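Fevport Evening Reading Program
Progress report to the Trokia Fund, second period
Prepared by Vicente Insaurralde

Summary

The program is running at both sites, Fevport and Granden. Enrollment is where we said it would be. Tutor training is behind, and the book budget is ahead of plan because of a price increase from our supplier. We are not asking for more money in this report, but we are asking to move a small amount between lines (see Budget).

Enrollment and attendance

We have 50 adult learners enrolled across the two sites. Most come twice a week, from 6:30 p.m. to 8:00 p.m. Attendance at Fevport has been steady. Granden dropped in August, when the cannery adds shifts and people work late. We saw the same thing last year and did not plan for it well enough. Next summer we will offer a morning group at Granden for the weeks when the evening shift runs.

Learners are placed by a short interview and a reading sample, not by a written test. This takes longer, and two tutors have asked to go back to the test. We are staying with the interview for now. Several people who left the old program told us the test was the reason.

Tutors

The grant plan called for 10 trained tutors by this point. We have seven. Two people finished training and then moved away, and one is waiting on a background check that the county has had since spring. A new training group starts next month with four people signed up, so we should catch up during the next period if most of them stay.

Tutors now get a paid planning hour each week. It was added at the start of this period, and the lesson notes have improved a good deal. They used to be one or two lines. Now a substitute can pick up a folder and teach from it.

Rooms

Fevport continues in the library's upstairs room at no cost. The arrangement was renewed through next summer on the same terms.

Granden is less settled. The Veloso building, where we meet now, will raise its rent in the new year. We have looked at two other places and have a verbal offer on one of them. It is closer to the bus line, and the door is at street level, which matters to some of our older learners. 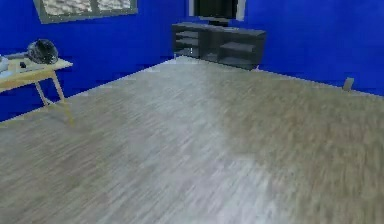 Clementina Barreto, reading a draft of this report, asked that it say plainly what happens to the Granden group if the rent goes up before a new lease is signed. The answer is that we would stay at Veloso month to month and pay the difference from reserves. We can do that for one quarter. After that we would have to cut one evening a week.

Materials

We bought 200 books this period, mostly short novels and workplace readers. Learners may keep the first book they finish. That part of the program costs little and we would like to continue it.

The phonics workbooks were a disappointment. The print is small and the stories are plainly meant for children. We have stopped using them with new learners — the remaining copies are in the cupboard at Fevport, and tutors can pull single pages if they want them.

Budget

Spending is close to plan overall. Tutor pay is under budget because of the open places. Books are over. We ask the Fund's permission to move the unspent training money to materials for the coming period. Child care, which we expected to be used by about 30 families, has been used by far fewer. Parents say they would rather bring older children along to do homework, so we have set up a table for them and will report on it next time.

Next period

Train the new tutors. Sign a lease for Granden. Finish the second round of reading interviews, which are half done at Fevport and not yet started at Granden.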